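A place for every spoon
Neema Were talks to Gráinne Costello about the Hemmin method

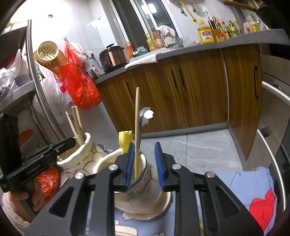 I have sat through enough tidying talks to distrust the word "system", and Costello uses it early. Her course, Hemmin, costs 291 euro. For that, I ask, I'm told to put chopsticks in a pot?

"You're told to choose which pot," she says. "Most people never choose."

She likes cream ceramic on a saucer, utensils upright, wood and metal mixed. I say my grandmother managed this for free. "Did she find the spoon first time?" Usually, yes.

What about the tulip ornament in with the cutlery? Surely that's clutter. "It's cheerful. I'm not running a prison."

She claims 26 households have finished the course. I asked to speak to one. Tomás Lynch rang me back and said his kitchen was "grand for a month or so". He still has the pots.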